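Fitcombe Clothing Care Evening, speaker notes
Talk two: Folding the Fancy Knits

Thank Mackenzie Kowalchuk for the introduction and for finding us the warmer room. Say hello to the Luvia knitters if they've come again, they were such good company last time.

Start with my aunt's cedar chest and the cardigan we opened up one November, every bead on the front snagged into the sleeve. Don't rush this, people like to tell you their own version and it's worth letting a couple of them.

Then on to the main point, which is to lay the thing out flat before you fold anything. A bed is better than a table for this, you have room for the arms to go wherever they want and you can walk around and look at it properly. NEXT SLIDE.
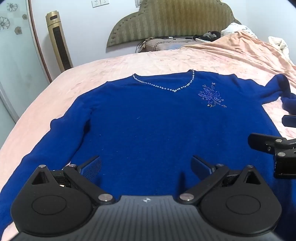 Blue V-neck with beaded flower, laid out on the bed before folding.

Let them look for a minute. Point out the sparkly trim at the neck and the beadwork on the chest, with the little dangling beads under it, those are what catch. Mention the specks of lint too, and that I go over a dark knit with a soft brush before it's put away, keeping well clear of the beads.

Now the folding. Tissue over the beads first, 2 sheets if you have them. Smooth out the cuffs, bring the sleeves across the back, then fold up from the hem, nice and loose. No hangers, please! (Nizar Fakhoury will ask about padded ones. Still no.)

Pass around the tissue samples. Questions, then tea.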